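Subject: Re: Utility room floor, grout haze and sealing
From: Tia Heywood
To: Sallen Home Repair list
Date: 02/04/2026

Hashini Ekanayake wrote:

> We have the same builder's tile in our utility room and the
> grout lines have gone dark by the back door. I tried vinegar
> once and it left the whole floor looking chalky. Did you
> reseal yours, or only clean it? And what did you do about
> moving the washer?

Hashini, I cleaned it first and sealed it later. Skip the vinegar from now on. It eats at cement grout, and the chalky look may be etching on the surface or just old soap film. Try plain hot water and a stiff nylon brush on one tile near the wall before you decide which.

For the dark lines I used Biswas alkaline cleaner, mixed weak, left on for ten minutes and then picked up with a wet vac. Don't mop it up. A mop pushes the dirty water right back into the joints. I rinsed twice and let the room dry overnight with the window open.

The washer I walked out on two strips of old carpet, pile side down. It took my brother and me a few minutes. Shut off the water and drain the hoses first — mine still held more than I expected.

The sealer was Skalness, the water-based kind. I put it on the joints with a small foam brush and wiped the tile faces as I went. One quart did 54 square feet with a little left over. Stay off it for 4 hours.

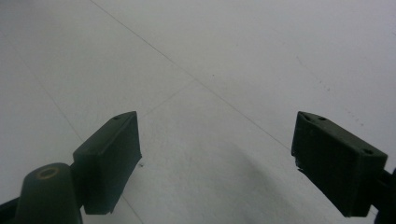
Posted by Tia Heywood to the Sallen Home Repair list

The tile is a pale gray-white, so any sealer left on the face would bother me. If yours dries cloudy, buff it with a dry white pad the same day.

I have half a jug of the Biswas left if you want it. Does anyone know if Grallora still sells the narrow grout brushes? Mine is worn down to the plastic.

Tia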